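Lusine arm, kitchen island cell — monthly inspection
Site: Gindton
Month: November
Hours on arm at start of check: nearly 4,000
Last grease service: 3,000 hours

Power off, locked out

1. Base bolts — OK. Paint marks line up, no movement by hand.
2. Cable from base to controller — OK. One tie replaced.
3. Joint covers — OK. Wiped down. No grease at the seals.
4. Gripper finger screws — ADJUSTED. 2 were slightly loose. Retightened and marked.
5. Finger pads — OK for now. Left pad is wearing on the inside corner. Spare set is in the Markell drawer.

Power on, slow speed

6. Emergency stop, pendant — OK.
7. Emergency stop, wall — OK. Button is stiff, needs a firm push. Ask Markell about a replacement.
8. Brakes, all joints — OK. No drop when power is cut.
9. Home position — OK.
10. Reach limits toward sink and faucet — OK. Check these again any time the arm is remounted.

Simulation check (Moon layout)

11. Layout file matches the cell settings — OK. File 121 loaded.
12. Bottle pick, fingers down — OK. Stop the program at the neck and look at the other bottles and the fruit bowl before letting it go on.

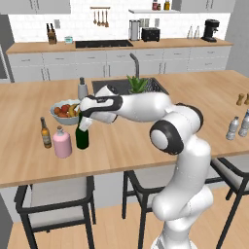 Item 12, Moon layout: gripper lowered to the neck of the green bottle.

13. Forearm clearance over the potted plant — RECHECK. Looks close from this view. Measure it in the side view before the next speed change.

Open items: 5, 7, 13.
Arm released for slow speed only until 13 is closed.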